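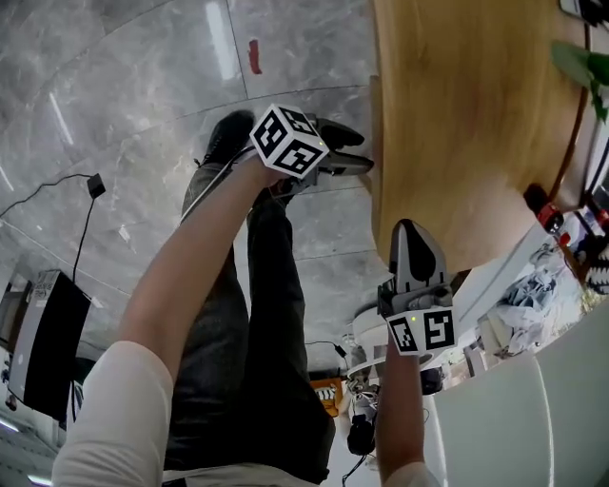
Figure 1. Both forearms in use at the same time, one reaching out and one held upright.

Work and the Body, Unit 4
Handout: Posture, reach and rest in hand work
Prepared by Ulla Kinnunen

Please read this handout before the seminar and bring it with you. The reading from the course pack is short this time, so I expect that everybody has done it. Words that are in the glossary at the end of the pack are not explained again.

1. What we mean by posture

In daily speech, posture is how straight a person sits or stands. In this course the word is wider. It means the position of all parts of the body in relation to each other while a task is done. A tailor with a bent neck has a posture, and so does a driver whose right foot is held over the pedal for two hours.

We separate static posture and dynamic posture. In a static posture the muscles hold a part of the body in one place. In a dynamic posture the part moves, and the muscles become tight and loose in turn. The second kind is usually less tiring, even when it looks like more labour. When a muscle is kept tight, the blood flows through it less easily. This is the reason why holding a full bucket still is harder than walking with it for the same time, at least for most of my students who have tried it.

2. Reach

Every worker has a near zone and a far zone. The near zone is the space which the hand can cover while the upper arm stays beside the body. The far zone is what can be covered with the arm stretched. Things used often should be in the near zone. Things used a few times in a shift can be in the far zone. Anything further away asks the worker to bend or twist the back, and it should be moved or the worker should be able to walk to it.

The zones are not the same for two people, and they change when a person sits down. A seated worker loses the help of the feet. Reaching down from a chair to the floor is often forgotten in workplace plans, because plans are drawn from above and the floor looks near.

Case A: the Zesska bakery. Trays were kept on a shelf above the shoulder height of the shortest baker. She was lifting trays with her arms above her head from early morning. The owner first bought a step. The step helped with the height, but then she had to climb with a tray in her hands, and she did not like it. Later the shelf was lowered by 15 centimetres and the flour bins were put where the step had been. We will discuss in the seminar why the step was chosen first.

3. The forearm and the grip

Many of the muscles that close the fingers lie in the forearm. You can feel this if you put your left hand around your right forearm and make a fist. So a person who grips all day may feel pain near the elbow and think that the elbow is injured.

A grip is weaker when the wrist is bent. Try it with a pencil: hold it firmly, bend your wrist inward as far as is comfortable, and let a neighbour pull the pencil out. Then try again with the wrist straight. Please be gentle, last year we had a small accident with somebody's glasses.

Three questions to ask about any handle:
Is the wrist straight when the tool is in its usual working position?
Does the handle press on one spot of the palm?
Can the worker change hands?

The third question is hard to answer by looking. Many people are able to change hands but never do it. Ask them, and then watch them.

4. Rest

Rest does not need to be long, but it has to come before the worker is very tired. Several short breaks usually give better recovery than a single long one with the same total time. A change of task can also be rest, if the new task uses other muscles. Going from cutting to folding may not be enough of a change.

Case B: the Ruravden laundry. The ironing group handled roughly 4000 shirts in the month of May, which was their busiest month. The manager offered a longer lunch break. The workers asked for shorter breaks in the morning and in the afternoon, and for the right to exchange places with the folding table. They received the breaks. The exchange of places was refused at first, for the reason that ironing was paid better. Here you see that a question of muscles became a question of wages, and this happens very often in our field.

5. Tasks for the seminar

Choose a hand task that you can watch for at least 15 minutes. It can be at home – peeling potatoes is very suitable. Ask the person for permission. Write down:
which parts of the body are held still,
which things are in the near zone and which in the far zone,
when the person stops without being told to.

Do not correct the person while you watch. If you see something dangerous, of course say it.

Your notes should fill no more than 2 pages. This task gives 15 points of the 100 for the whole course. Students in the Baran group send their notes by email, and students in the Tultska group bring them on paper, as before.

Drawings are welcome and do not need to be beautiful. Please label the joints.

Handout last changed: 6 February 2022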